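**Narkham home-handling project -- note for the Utetari fund, November**

Hello all -- a quick one on the demonstration visit, as the proper figures will follow with the spring claim. We spent the afternoon on the jewellery task, beads and bracelets and an open black box on a bed, with the hand-held grippers. I'd been nervous about it (small, slippery things on a patterned quilt!) but the guests were keen to have a go themselves.

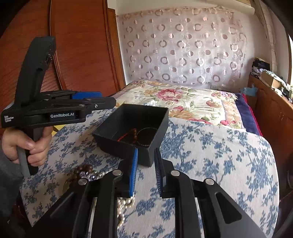 We've now logged 209 recordings of the 600 promised, 17 of them from the visit. I know that looks behind. The Pliltileck software update cost us most of a fortnight, and I'd like to move the next milestone back a month if you're happy with that.

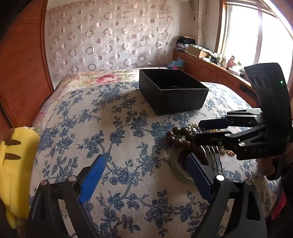
Two of the guests from Kalniņš asked whether we'd do kitchens next -- yes please, once the bedroom set is finished. Travel for the day came to £70, receipts attached. Could you let me know about the milestone before I book the second house?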